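Wunda Riegelhaus Erura — Holzkasten mit Türchen, Riegeln und Tragegriff

Startseite / Spielen und Lernen / Motorik / Riegel- und Schließspiele

Artikelnummer 663
Lieferbar ab März, Vorbestellung möglich

Türchen auf, Türchen zu, Riegel vor, Riegel zurück. Wer einmal ein Kind vor dem Erura sitzen hatte, weiß, wie lange das gut geht! Wir haben den Kasten im Herbst zum ersten Mal in der Hand gehabt und ihn den halben Nachmittag nicht mehr hergegeben, und zwar wir Erwachsenen. Jedes Türchen hat seinen eigenen kleinen Verschluss, und keiner geht ganz genauso wie der daneben. Manche gibt man nach zwei Tagen im Schlaf auf, an einem knobelt man etwas länger (bei uns war es die gelbe Tür).

Das Haus kommt aus der kleinen Werkstatt Mansour in Bunau, die auch unsere Steckbretter baut. Die Kanten sind von Hand gebrochen, die Farben auf Wasserbasis, das Holz darf man sehen und riechen. Hinter den Türchen ist Platz für Kleinkram: eine Walnuss, ein Knopf, ein gefaltetes Zettelchen. Im Advent haben uns Familien geschrieben, dass sie dort jeden Abend etwas Neues verstecken — eine schöne Idee, die wir sofort übernommen haben.

Technische Angaben
Altersempfehlung: ab 3 Jahren, unter Aufsicht
Material: Massivholz, Beschläge aus Messing, Tragegriff aus Metall
Gewicht: 1,000 kg
Größte Türöffnung: 100 mm
Belastbarkeit des Griffs: geprüft bis 125 N
Pflege: feucht abwischen, nicht ins Wasser legen
Ersatzriegel: einzeln erhältlich

Wo es stehen kann

Eigentlich überall, wo ein Stück Tisch oder Boden frei ist. Das Haus steht stabil und muss nirgends angeschraubt werden, und am Griff zieht es auch mal mit ins Wartezimmer oder zu den Großeltern um. In Kitas wird es gern auf dem Spieltisch gelassen, weil dann zwei Kinder gleichzeitig davor Platz finden. Auf dem Teppich geht es genauso gut, nur die unteren Türen brauchen dort etwas Luft nach vorn.

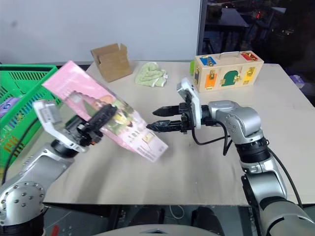 Beim Erura haben wir uns mit den Farben viel Zeit gelassen, denn sie sollen beim Sprechen helfen: »Mach mal die rote auf!« versteht ein Kind viel früher als »die oben rechts«. Deshalb hat jedes Feld der Front eine eigene Farbe, oben Blau und Rot, dazu die orange und die gelbe Tür und die grüne mit dem runden Bogen, die bei fast allen Kindern zuerst drankommt. Die kleinen Messingriegel heben sich davon gut ab, auch neben lauter anderen bunten Sachen auf dem Tisch. Und wenn doch Schluss ist mit Spielen, fasst man oben an den Griff und stellt das Haus ins Regal.

Lieferumfang
1 Riegelhaus, fertig montiert
1 Faltblatt mit Versteckspielen für drinnen
1 Tütchen Ersatzschrauben

Passt gut dazu: Steckbrett Bunau, Wunda Sortierkiste klein

Fragen zu Ersatzriegeln oder Sammelbestellungen für Kitas beantworten wir gern über das Kontaktformular, meistens noch am selben Tag.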